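Module Équipement et automatisation
Séance 4 : établir le budget d'une cellule robotisée de démontage
Support rédigé par Puspita Sembiring, relu par Zsolt Halász
Version du 9/5/24

Rappel de la séance 3

Nous avons vu comment rédiger un besoin sans nommer de matériel. Gardez votre fiche de besoin sous la main, elle sert de point de départ aux calculs. Ceux qui n'ont pas fixé de cadence cible doivent le faire avant de continuer : sans cadence, le coût par pièce n'a pas de sens.

4.1 Le cas étudié

L'atelier Drinumari reçoit des ordinateurs de bureau en fin de vie et en récupère les composants réutilisables. Tout se fait à la main. La responsable, Dzintra Vanags, envisage une première cellule avec un bras, une pince et une caméra de poignet. Son lot de référence pour l'étude est de 824 unités centrales, de modèles mélangés.

Deux fournisseurs ont remis une offre. Cerkham propose un ensemble complet, installation comprise. Ots vend le bras seul et laisse à l'acheteur le choix de la pince et du logiciel. Le bras lui-même, désigné Mover dans les deux offres, est identique. La comparaison porte donc sur tout le reste.

4.2 Ce que la tâche impose au matériel

Avant de lire les prix, on regarde l'endroit où la pince doit travailler. Dans un boîtier ouvert, l'espace libre dépend du modèle, des câbles et de la position de la carte mère. Un catalogue donne l'ouverture maximale des doigts et la charge utile. Il donne rarement l'encombrement du corps de pince, qui décide pourtant de l'accès aux composants. 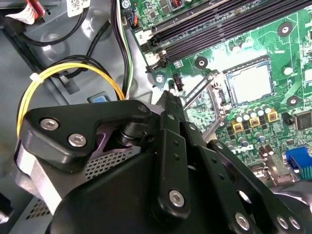
Figure 1. Pince à l'intérieur d'un boîtier de bureau, près du support du processeur.

Trois points à relever sur la figure 1 pour votre tableau de besoins :

Les câbles. Un fil jaune forme une grande boucle à côté de la pince, et d'autres faisceaux passent à gauche de la carte mère. Prévoir soit une étape manuelle de dégagement, soit du temps de programmation pour les contourner. Les deux se chiffrent.

Le levier de retenue. Il est fin et métallique, et il part du support du processeur vers le bras de la pince. Le manipuler demande un geste différent d'une simple prise. Demandez au fournisseur si les doigts standard conviennent ou s'il faut des embouts spécifiques.

Le voisinage. Les condensateurs sont groupés tout près du support. Si les pièces sont destinées à la revente, il faut compter un taux de casse pendant la mise au point.

4.3 Les postes du budget

On sépare toujours l'investissement et l'exploitation.

Investissement : bras, pince, caméra, table et fixations, protections, ordinateur de commande, transport, installation, formation initiale.

Exploitation : doigts et embouts de rechange, licences annuelles, maintenance, électricité, heures d'opérateur, reprise de programme à chaque nouveau modèle de boîtier.

Le dernier poste est celui que les étudiants oublient le plus souvent. Dans le cas Drinumari, les modèles changent à chaque arrivage. Vija Rimkutė, qui a préparé les données du cas, retient deux heures de reprise par modèle. Gardez cette valeur pour l'exercice.

Pour les pièces d'usure, l'offre Ots facture le jeu de doigts 589 euros. L'offre Cerkham inclut un jeu de rechange la première année, puis passe à 600 euros le jeu. L'écart unitaire est faible. Il faut regarder le nombre de jeux consommés sur la durée d'amortissement, et le délai de livraison, car une cellule arrêtée coûte aussi.

4.4 Calendrier d'achat

Le budget de l'atelier est voté en janvier. Les étapes à placer avant cette échéance sont l'essai chez le fournisseur avec vos propres boîtiers, la demande de devis révisé, puis la vérification de l'alimentation électrique et de la place au sol. L'essai se fait sur des boîtiers non triés. Un fournisseur qui demande des boîtiers vidés de leurs câbles teste un autre travail que le vôtre, et il faut le noter dans le compte rendu.

La formation des opérateurs se place après l'installation, mais elle se commande en même temps que le bras.

4.5 Travail à rendre

Par groupes de deux, remplissez le tableau de coûts pour les deux offres sur quatre ans. Indiquez pour chaque ligne la source du chiffre : devis, catalogue ou estimation. Les estimations doivent être accompagnées d'une valeur basse et d'une valeur haute.

Calculez ensuite le coût par unité centrale traitée sur le lot de référence, puis refaites le calcul avec un lot réduit de moitié. Ajoutez une page au plus pour justifier votre choix.

Les questions sur le tableau sont à adresser à Arif Biswas, qui assure les travaux dirigés. Le fichier vierge se trouve dans le dossier du module, avec les deux devis.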